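How to run the bedside pickup station at an open day
By Qistina Chin, Kollano workshop
Last updated: August

Quick notes from our last open day, typed up fast so the next crew doesn't start from zero. Station is the bed one, hand-held grippers, visitors try it themselves. Fifteen minutes per group, 15 max, then swap.

Before doors open

Make the bed. Sheet pulled tight, quilt folded lengthwise and pushed to the far edge. Pillow up against the wall. Small stuff only in the pile: packets, little boxes, something soft if you have it. Keep the pile loose. Stacked items slide and people get frustrated.

Check both grippers open and close all the way. Check the pads on the fingertips, wipe them. Cables off to the side, not across the bed.

Running the demo

1. You go first. One slow pickup, no talking.
2. Hand over one gripper. Let them squeeze it in the air a few times.
3. Jaws open before they get near the pile. Say it twice, everyone forgets.
4. Come in from above, one fingertip each side of the item. Close, lift, pause, set it down on clear sheet.
5. Put the item back and let the next person go. 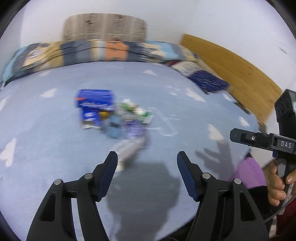

Jaws open over the sheet, small items to the left, second gripper held at the right.

Most common mistake is swinging the wrist. Fast sideways moves smear the video and you can't use that part for anything. Tell them to move like they're carrying soup. Kids get this quicker then adults.

Two people at once is fine if they stand on diffrent sides. Agree who picks and who waits. Watch for shadows too, a lamp right behind you puts a big dark patch exactly where you're trying to grab.

Flat packets are the hard ones. Pinch a corner, or nudge it against a bigger item first. Don't press down into the matress, it just sinks.

After each group

Reset the pile, flatten the sheet, write the group number on the sign-in page. We had 125 names by closing and ran out of lines, so print extra. Spare pads are in the Sopacua box, shelf 205.

Still to add: battery swap steps.

Contact: Kollano front desk, ext. 1729 | © Kollano | Back to top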